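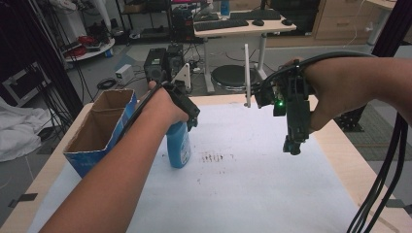

Can a machine clear and wipe down a kitchen table by itself yet?

For most kitchens, not in any way you'd pay for. Picking up one bottle is fine. Doing the whole table, every night, with whatever the kids left on it, is still a person's job.

Posted in: Home & Workshop > Automation > General Discussion

gritbin
That's my answer to the question that keeps getting asked here, so I put it at the top. Argue with me if you want. I've been reading "next year" since I bought my first robot vacuum, and I still pick up socks before I run it.

lutfa_bandara
I'd say you're behind. We trialed a Talell arm at the packing bench in February and it did 181 bottles into divided boxes before anyone had to step in. That's a chore. It did the chore.

gritbin
Same bottle 181 times?

lutfa_bandara
Same bottle, yes. Two box sizes though.

pegboard_sam
So a packing machine. We've had those since my dad was on the line. The question was about a table with stuff on it.

DWeerakoon
Dinesh here, I do maintenance at a small shop. We looked at the Conden setup and the quote came to $2,912 a month. For that it would load parts, and one of us would still sweep, wipe the bench, empty the scrap and find the 10 mm socket. Loading parts is the bit I don't mind doing.

halfturn
Sweeping is solved, come on.

DWeerakoon
Sweeping an empty floor is solved. Come look at mine.

halfturn
OK, but you all keep moving the line. First it couldn't grab a bottle, then it could only grab one kind, now it has to find your socket. Put a person's hands on a pair of grippers for a while and try tidying up that way. It's slow, but you get most things done. The hardware is close. What's missing is the part that decides what to do next.

gritbin
"What's missing is the part that decides" is a pretty big part to be missing!

pegboard_sam
Also hands feel things. I know a bottle is slipping before I see it. And a stain, I know if it's dry or sticky by touching it. Watch any of the Baloch demo clips and count how often it wipes the same clean spot. I got to 19 and quit.

lutfa_bandara
Old clips. I'm not saying buy one for your kitchen. I'm saying the bench work is real and people here act like it isn't.

gritbin
Fair on the bench. I'll give you the bench. I won't give you the dishes.

halfturn
Seven years for the dishes.

DWeerakoon
Put me down for longer than that.

Related threads
Skoltau window cleaner, returned mine
Does anyone's laundry folder still work?
Robot vacuum vs. shag rug
Gripper pads that don't leave marks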